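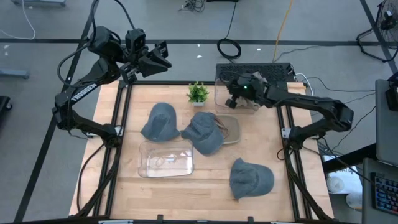

Figura 1 – Bancada de ensaio com os dois braços, três bonés cinzentos e recipientes de plástico transparente.

4.2 Tarefa B: arrumação de acessórios

A segunda tarefa foi escolhida por ser comum a uma casa e a uma loja: apanhar peças de vestuário pequenas e deixá-las num recipiente ou expositor. Na loja Plerka, que serviu de referência para o levantamento de tempos, um funcionário repete este gesto ao fim de cada turno sem lhe dar atenção. Para um manipulador de dois dedos paralelos, o problema é outro. O boné não tem geometria fixa: a copa cede quando é apertada e a pala, mais rígida, roda em torno do ponto de contacto.

Registaram-se 2,053 tentativas de preensão, numeradas segundo o formato do protocolo Kostow. Considerou-se válida a tentativa em que a peça ficou dentro do recipiente, com a copa para cima e sem intervenção do operador. O limite foi fixado em 70 segundos por peça. As tentativas interrompidas por paragem de segurança foram mantidas na amostra e contadas como falhas.

A preensão pela pala foi mais repetível do que a preensão pela copa. Em contrapartida, dificultou a colocação, porque a peça chegava ao destino inclinada e tombava ao ser largada. O segundo braço podia corrigir a posição – à custa de tempo, e nem sempre dentro do limite.
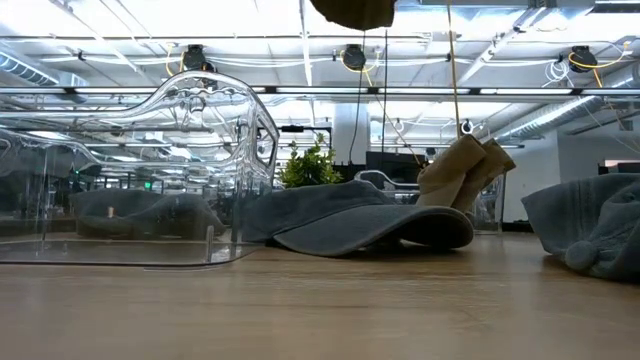 Figura 2 – Boné pousado de lado, com a pala em contacto com a mesa; à direita, botins de camurça suspensos e um gorro de malha.

O material transparente levantou uma dificuldade distinta. As superfícies de acrílico devolvem reflexos da iluminação e das próprias peças, o que prejudica a estimativa de profundidade junto aos bordos. A Eng.ª Britt-Marie Åberg, orientadora externa, sugeriu marcar os bordos com fita opaca. A sugestão não foi adotada, por afastar o ensaio das condições de uma loja real.

4.3 Discussão

Com os dados disponíveis, a arrumação autónoma de acessórios moles não está pronta para uso sem supervisão. O calçado e a malha, com volumes e rigidez muito diferentes, exigem parâmetros de força próprios, e o grupo não dispõe ainda de um critério para os selecionar automaticamente. A comparação com o método MacLeod fica para o capítulo 5, depois da revisão dos registos de September (setembro, na numeração interna).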